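Plirnlow Manipulation Data Project
Progress report to the Belldale Fund, August
Prepared by Marta Boiko, project lead

Summary

The project has now recorded 1003 demonstrations of small-part handling, all of them carried out by trained operators controlling the arm by hand. Collection is on schedule. Review of the recordings is behind schedule, and we request a change to the review plan in the section on next steps.

Work during the period

Most of the effort went into the brick task, in which the operator picks up a single small brick and places it at a target position on a studded baseplate. Signe Oddsson and Visitación Valcárcel shared the operator shifts. Halldóra Bisgaard maintained the recording software and wrote the labeling guide, now in its second version.

The labeling guide asks reviewers to mark the moment both fingertips close on the brick, the moment of release, and any regrasp in between. Close views from the gripper are the main source for these marks. The fingers can hide part of the brick and the studs beneath it, so each close view is stored together with a wide view of the work area.
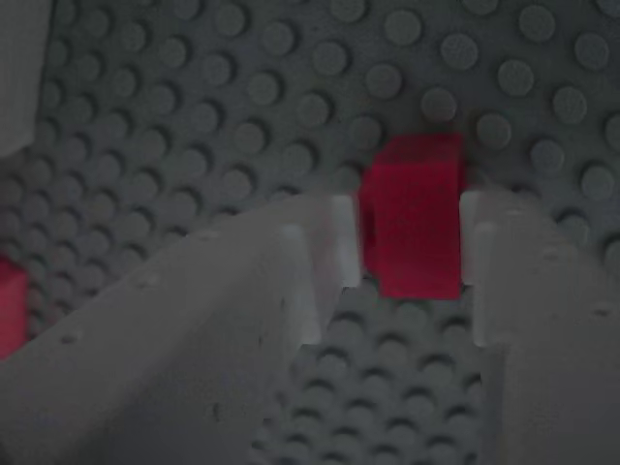
Problems and delays

Low light remains a concern. Sessions recorded late in the afternoon are noticeably darker than the morning ones, and reviewers disagreed more often on the exact moment of contact. We have kept these recordings - a learning system should meet some variation in light - but they carry a separate tag so that they can be left out of training if needed.

We lost 3 sessions to a clock error between the two views. The fault has been corrected.

Next steps

We ask the Fund to approve 16 additional hours of review time, to be carried out by Signe Hafstein. The second task, stacking, will begin once the brick recordings have been reviewed. No change to the equipment budget is requested.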